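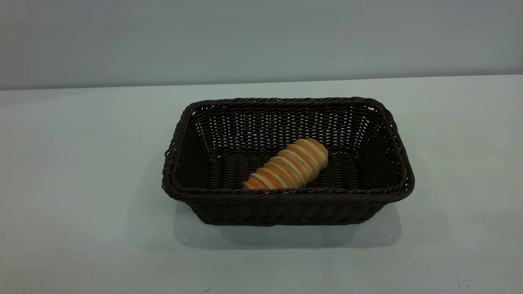
2. Method

2.1 Flour and dough

Strong white flour from the Nunddale mill was used for all batches. Each batch contained 458 g of flour, 300 g of water, salt and dried yeast. The only variable was the length of the first prove, which was set at one, two, three, four or five hours. All other steps followed the Grendik recipe card used in the teaching kitchen.

2.2 Proving and baking

Dough was proved in covered plastic tubs in the Utside cabinet. The cabinet thermostat was not adjusted between batches. After the first prove the dough was divided, shaped by hand and left for a fixed second prove before baking. Rolls were cooled on a wire rack and weighed once they had reached room temperature.

2.3 Volume

Volume was found by seed displacement. A rigid box of 3000 ml was filled level with rapeseed, emptied, and refilled with one roll inside. The seed left over was poured into a measuring cylinder. Specific volume was then calculated as volume divided by mass.

3. Results

Specific volume rose with each increase in proving time up to four hours. The 5-hour batch was lower than the 4-hour batch, and its rolls had spread sideways on the tray. Crumb was closest in the one-hour batch, with a dense band near the base.

4. Sources of error

Seed packing was uneven when the box was filled quickly. The Thursday batches were measured by a different group member, who tapped the box before levelling it, and those readings are marked in the appendix. Loss of seed on to the bench was not corrected for. The Boateng scale drifted slightly and was set to zero before every weighing.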